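Composting molded pulp at home, part two

Most of the molded pulp I get comes in with takeout from the noodle counter on Prutdale. 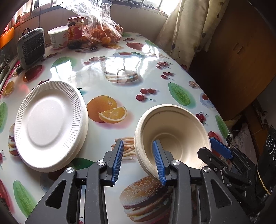 Last winter I put whole bowls straight into the bin and found them in April, still bowl-shaped. The fiber had softened but the rims were intact. A thick rim is several layers pressed together and it takes up water slowly, so the outside rots while the core stays dry.

The current method is as follows. Soak the pieces overnight in a bucket, tear them by hand to the size of a playing card or smaller, and squeeze them until they stop dripping. The bin is a Misley tumbler, the older model with the sliding door. I weigh the torn pulp dry, before soaking, and add 500 grams per batch against 710 grams of kitchen scraps. Coffee grounds count as scraps. Citrus goes in a separate pail.

Batch one ran 74 days before I could no longer pick out fiber by eye. Batch two is at day 26 and already darker than batch one was at the same point. The weather has been warmer, so I would not read much into that.

Two problems remain. Wet pulp mats together if it goes in all at once - I now alternate it with scraps, a handful of each. The second problem is coatings. Some pulp is treated to hold soup, and the treatment is rarely printed on the piece. My test is a spoonful of water left for ten minutes. If it beads and rolls off clean, the piece goes in the trash.

I also bought a Remov hand shredder for this in March. It jams on anything damp and leaves dust on anything dry. Tearing is faster.

Part three will cover egg cartons, which break down sooner and need less water.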